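Brasanbridge Neighbors Help Board > Home & Repair > Cleaning and surfaces

Getting white lettering off a big clear panel (and is it glass or acrylic?)

Asked by Cameron Quinlan
106 views, 2 answers

Hi all, first time posting in this section, usually I'm over in the tomato threads. I've got a big see-through panel that I want to turn into a divider between the mudroom and the bit of the den where the dog sleeps. It came out of the old Orkley showroom when they cleared the place in August. My brother-in-law Vivek helped me get it in the car and we both have the bruises. I paid next to nothing for it and I love it, except for the writing.

The thing is I can't tell what it's made of, and everything I read says that decides what I'm allowed to put on it. One site says acetone, the next one says acetone will turn it into a fogged-up mess. The guy who sold it to me said "glass, I think," and then when I asked again he said "or that plastic stuff." So no help there. I've tried warm water with dish soap and a soft sponge, and I've tried my thumbnail on one letter, which did nothing except to my thumbnail. I also had a go with a hair dryer on low for a minute or so and got bored. I don't want to get braver than that until I know what I'm dealing with, because there's no way I'm finding another one with that shape. 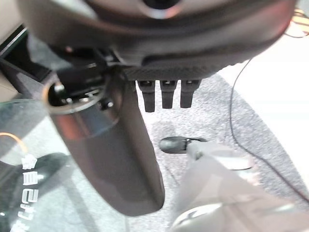
My plan for the divider is pretty simple. I want it standing up in a grooved wood base with a couple of felt strips in the groove so it doesn't rattle when the dog leans on it (she leans on everything). I'd like it totally clear so the den still gets the light from the back door. The white letters run up the left side in a column, turned sideways, with a little logo sort of mark at the top, and I really don't want to spend my life tilting my head to read half a word every time I take my boots off! The top edge is curved and catches the light nicely, and I'd like to keep that edge perfect, so nothing that would need me to sand or grind anywhere near it. There's a slight green look to it too, if that tells anybody anything.

So two things really. How do I find out what it is without wrecking it, and what takes off that kind of white lettering? I don't know if it's a sticker or paint or what. I can borrow a heat gun from work if that's the way to go. Also happy to hear from anyone who has made a base for something like this, I'm guessing at the depth of the groove.

Thanks in advance, Cam

Oluwatosin Adeleke
Marked helpful by 4 members

Okay so I did sign work for years before my knees quit, I'll try and be useful. Leave the heat gun at work for now. On acrylic it'll bubble or warp the panel before you've noticed, and on glass a hot patch in the middle of a cold sheet can crack it.

To find out what you have, knock on it with a knuckle somewhere near the middle. Glass gives you a sharper, ringing kind of sound and acrylic sounds dull, a bit like tapping a storage tub. Then put the back of your hand on it first thing in the morning. Glass feels cold and acrylic feels closer to the room. And the weight! If it took both of you and a lot of swearing, I lean glass. Green tint leans the same way, but they do sell acrylic that's tinted to look like glass edge, so I wouldn't bet the panel on the color alone.

For the letters, run a fingertip across one with your eyes shut. Cut vinyl has a little step at the edge. Screen print is nearly flat. Check both faces as well, you may be scrubbing on the wrong side (I've done that with a customer watching).

If it's vinyl, lay a towel wrung out in warm water over it for ten minutes, lift a corner with a plastic scraper and pull slowly and flat, back over itself. Leftover glue comes off with rubbing alcohol on glass. On acrylic I'd stick with soapy water and a little vegetable oil and patience. Start at the bottom letter where a mistake won't bother you.

If it's print on glass, try a fresh razor blade held low, with the surface good and wet the whole time. Some of it is fired on and that's never coming off, sorry. If it's print on acrylic, do not use a blade and do not use acetone. I'd go to a plastics shop and ask, or live with it.

One more thing, if it's glass look in the corners for a tiny etched stamp before you make it a dog wall. You want tempered or laminated. If you can't find a stamp, ask a glass shop to look at it.

Anas Abdel Hamid

nail polish remover, works on everything, did my car window with it

Comments on this answer

Oluwatosin Adeleke: Please don't, Cam. Not until you know for sure it's glass.

Cameron Quinlan: Ha, staying away from that for now. I knocked on it and it sounded... in between? Doing the cold hand thing tomorrow at 6 a.m. before the heating comes on. The letters do have a tiny step, I'm almost certain, so towel first. Still want to hear about groove depth if anybody has a number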